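Refurbished server mainboards, single socket, with eight memory slots

Home > Boards and spares > Mainboards > Refurbished

Sold by Rantala
Condition: used, cleaned and tested
Supplied as: board only, or board with processor fitted
Stock: low, please ask before ordering more than 2

We've had a soft spot for these boards for years now, and it's always a pleasure when another pallet of them arrives in the workshop. They come out of office server rooms that are being emptied, usually after a quiet life in a cool rack, and most of them have a great deal of work left in them. If you run a small business, a school network or simply a rather over-ambitious cupboard under the stairs (you know who you are, and you're very welcome here), a good second-hand server board is a sensible way to get plenty of memory slots and a proper, sturdy socket without paying for a whole new machine.

The boards on this page are pulled from Dell servers. They're green, they're solid, and they have a bank of four memory slots on each side of the processor. Because they were made for one particular family of chassis, they won't drop into an ordinary tower case. We mention this early on because it's the most common reason a board comes back to us, and return postage on something this size is nobody's idea of a treat. If you're replacing a failed board in a server you already own, send us the part number from the sticker on your old one and Tuulikki Kemppainen will match it up for you before you pay for anything.

What we do to them

Every board gets the same treatment, whether it arrived looking spotless or looking as though it had been kept in a flour mill. First the dust comes off with a soft brush and low-pressure air. Then the processor's retention screws are slackened, a little at a time and alternating between sides, the bracket comes up, and the processor is lifted out so that we can look at the contacts underneath with a good lamp and a magnifier. Bent contacts are the great heartbreak of this trade. A board with even one bent contact goes on Kalevi Mäkelä's bench for straightening, and if he isn't happy with it afterwards it's sold for spares and says so very plainly in the listing.

After that the board is set up with known good memory in all eight slots and left running through the night. We use the same set of modules for every board, so if something misbehaves we know where to look. Boards that pass are given a paper tag with the tester's initials on it. Please leave the tag in the bag until you've decided to keep the board, as it's how we find our notes again if you ring up with a question.

The old paste

A word about thermal paste, as it comes up in nearly every telephone call. Paste that has spent years between a processor and a heatsink tends to go stiff and chalky, and it comes away in patches when the heatsink is lifted. It looks dreadful and it's usually quite harmless. We clean it off any processor we sell with a board, using a lint-free cloth and isopropyl alcohol, and we don't put fresh paste on, as it would only pick up fluff in the post. You'll need to add your own before fitting a heatsink. A small tube of Orkau grey paste can be added to your order at the checkout and does several processors.

If you're cleaning one yourself, do the worst of it while the processor is still clamped in the socket. Wipe from the edges in towards the middle, turn the cloth often, and don't be tempted to scrape with anything metal. The printed markings on the lid will come up nicely once the residue has gone, and you'll want to read them to be sure of which processor you have.

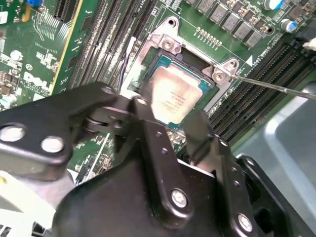
Do use the right driver for the retention screws, and one with a long enough shaft that your hand stays well clear of the memory slots. The screws are held in tabs on the bracket, and they deserve a tip that sits snugly. Tapio Hirvonen, who built our first test bench, swears by the Vundix long-reach set, and we've stocked it ever since he wore us all down on the subject. Never lean on the bracket while you turn. If a screw feels stubborn, go back to the other side, ease that one a touch, and then try again.

Choosing your option

Board only. Comes with a plastic socket cover fitted. Please keep the cover, as we can't accept a return without one.

Board with processor. We choose a processor that suits the board and has been tested in it. It travels in the socket, clamped down, which is much the safest place for it.

Board for spares. Sold as seen, with the fault written on the bag. Useful for brackets, screws and the like. No returns on these, I'm afraid.

Memory, heatsinks and cables aren't included with any of the three. We generally have matching heatsinks on the shelf at Skurkby, though they aren't all listed on the website, so do ask.

Packing and delivery

Boards go out in an anti-static bag, wrapped in foam, inside a double-walled box. Orders in before 2 in the afternoon are normally packed the same day. We close for our summer break in August, and orders placed then are sent in the order they came in once we're back, so there's no need to write and remind us (though we do enjoy the postcards).

Guarantee

6 months on tested boards, with or without a processor. If yours stops working in that time, write to Lauri Tuominen at the workshop, tell him what happened and what was fitted, and he'll arrange a replacement or your money back, whichever you'd prefer. Damage to the socket contacts after delivery isn't covered, so please have a good look on the day it arrives and let us know straight away if anything seems amiss.

People also looked at: heatsinks, long-reach screwdrivers, anti-static mats, socket covers (bag of 41, mixed)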